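Week 5: Who Pays, Who Hosts, Who Walks In First
Marriage and Family Across Cultures – lecture notes

Last week finished with dowry and bridewealth as general terms. Bring those notes with you, as the definitions are assumed below. This week is about the wedding day itself and how the work, cost and attention are shared between the two families. The question to keep in mind is a simple one: when a custom is carried out at a wedding, who is it speaking to?

Reading for the week is chapter 4 of the course reader, plus the short extract on wedding meals. The extract is only a few pages, but the tutorial exercise depends on it.

1. Three kinds of wedding custom

It helps to sort customs by what they do. Some make the marriage valid in the eyes of the law, a religion or a community. Signing a register is one of these. So is the exchange of words in front of witnesses, or the handing over of agreed gifts in places where the marriage isn't recognised until that has happened.

A second group deals with the relationship between families. Formal visits, seating plans, the order of speeches and the question of whose house the couple leaves from all belong in this group. They can be skipped without the marriage failing, but skipping them may be taken as an insult.

The third group is made up of customs that people enjoy or expect. Cake, matching outfits and the first dance mostly sit here. Students tend to treat this group as unimportant, and in essays they often leave it out. That is a mistake, as it is the group that changes fastest and so it tells us a good deal about what people think a wedding is for.

A single custom can move between the groups. A shared cup might be required in one community, polite in another and purely decorative in a third. When you describe a custom in your written work, say which community and which period you mean. "In Asia" or "in African weddings" will lose marks. So will "traditionally" with no date or place attached.

2. Negotiation before the day

In many parts of southern Africa, the families meet before a wedding to settle the terms of bridewealth. The talks are usually led by senior relatives chosen for the job. The couple may have little direct part in the talking, though they have often discussed the outcome between themselves beforehand. Cattle were the usual measure in the past. Cash is now common, and the amount may still be spoken of in cattle even when no animal changes hands.

Our first case study is the Mofokeng household, used in chapter 4. The bride's family and the groom's family met twice. The first meeting ended without agreement on the amount. At the second, a smaller sum was accepted along with a promise of blankets and clothing for the older relatives. Both sides described the result as fair. Note what each side gained. The groom's family paid less money. The bride's family received gifts that would be seen and talked about by the neighbours, and that were given to named people.

It is easy to read an exchange of this kind as a purchase. Most of the writers on our list argue against that reading, on the grounds that the payment creates duties on both sides and often takes years to complete. There are also critics who point out that high payments can delay marriage for young men with low wages, and can make it harder for a woman to leave a bad marriage if her family would have to return what it was given. Both points should appear in your essay if you choose this topic. You don't have to settle the argument.

3. Shared customs and mixed weddings

The second case study is the Zito and Menell wedding. One family was Catholic with southern Italian roots, and the other was Jewish. The couple married in a civil ceremony in a hired hall, and each family was invited to add one custom of its own. The Zito side chose sugared almonds, given to guests in small bags. The Menell side chose the breaking of a glass at the end of the ceremony.

There were 116 guests. In the interviews that followed, most of them remembered the glass. Far fewer mentioned the almonds, although every guest was given a bag. One reason suggested in the reader is timing. The glass came at the moment when everyone was watching, while the almonds were on the tables during dinner with a great many other things.

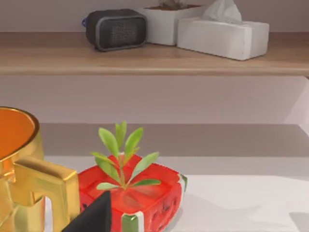
The families also disagreed over the canopy. The groom's grandparents had hoped for one and the couple said no, as they felt it would turn a civil ceremony into a religious one. In the end the couple stood under an arch of greenery that the hall supplied. The grandparents called it a canopy and the couple called it an arch. Keep this example in mind when we come to section 5, as it shows how a custom can be kept and refused at the same time.

Weddings like this one are sometimes called "blended". The word suggests an even mixture, and that is rarely what happens. One side generally supplies the basic order of the day and the other side adds to it. Ask which is which. Useful clues are the language of the ceremony, the day and hour chosen, the food, and who the celebrant was.

4. Food, drink and the cost of hosting

The wedding meal is the largest cost in most of the weddings we study. It is also the part that guests judge most openly.

In the Wukinska case, a Polish-Canadian family held the reception in a parish hall. Guests were greeted at the door with bread and salt, a custom well known in Poland and found in other parts of eastern Europe as well. The bread stands for a wish that the couple will never go hungry, and the salt is often explained as a reminder that life has its hard times. The meal itself was served in several hot courses, spread over the evening, with dancing between them.

The family kept a full record of what was spent on food and drink and who paid. The main figures are below. All amounts are in Canadian dollars.

Hot courses and soup: 2,493, paid by the bride's parents
Number of relatives who brought baked goods: 18
Number of guests who gave cash in an envelope: 39

The baked goods don't appear as a cost in the family's own accounts. This is a common problem with wedding budgets as a source. Labour given by relatives, most of it by women, is left out, and so the wedding looks cheaper than it was. If you were to price the baking at what a shop would charge, the bride's side would be seen to have given much more than the written total suggests.

The envelopes raise a different question. In some communities, guests are expected to give enough to cover the price of their own meal. Where that rule is strong, the hosts can afford a larger wedding than their income would allow, and they take on a duty to give back at later weddings. The cost is spread across a whole network over many years. Where the rule is weak or absent, the couple or their parents carry the bill alone – and the guest list is usually shorter.

5. Entering and leaving

The order in which people enter a ceremony is a useful thing to record. In the form best known from English-speaking countries, the bride comes in last, on the arm of her father. She leaves on the arm of her husband. Many couples now change this. Both parents may walk with her, or the couple may enter together, or each may come in from a different side.

In Sweden it has long been usual for the couple to walk in together, and there has been public debate there about brides who ask to be walked in by their fathers. The older custom in one country can be the new fashion in the next, so be careful with the words "modern" and "traditional" here. They tell the reader very little unless you say for whom.

Leaving matters as well. In some north Indian weddings, the bride's formal departure from her parents' home is among the most emotional parts of the event, and there are songs that belong to it. Where the couple already share a home, families may still stage a departure and a return. Go back to the Zito and Menell arch when you think about this. A departure can be performed by people who are driving back to the flat they left that morning, and it may still mean a lot to the parents.

6. Terms to know

Bridewealth: goods or money passing from the groom's side to the bride's side.
Dowry: goods or money that come with the bride from her own family.
Celebrant: the person who leads the ceremony, religious or civil.
Reciprocity: giving with an expectation of return, now or later.
Patrilocal: living with or near the husband's family after marriage.
Neolocal: setting up a separate home after marriage.

7. For the tutorial

Choose one wedding you have attended or one described in the reader. Write a single page that covers the following points.

The order in which people entered and left
Which custom was required, and by whom
Who paid for the meal, as far as you can tell
One piece of unpaid work that a budget would miss

Change the names of any family members you write about. If you are using your own wedding, or that of a close relative, say so at the top of the page. Pages are handed in at the start of the tutorial and will be returned the following week with short comments. They don't carry a mark, but you can't use a case study in the April essay unless you have handed in a page on it first.

Next week: remarriage, widowhood and the customs that apply the second time. Read chapter 5 up to the section on inheritance.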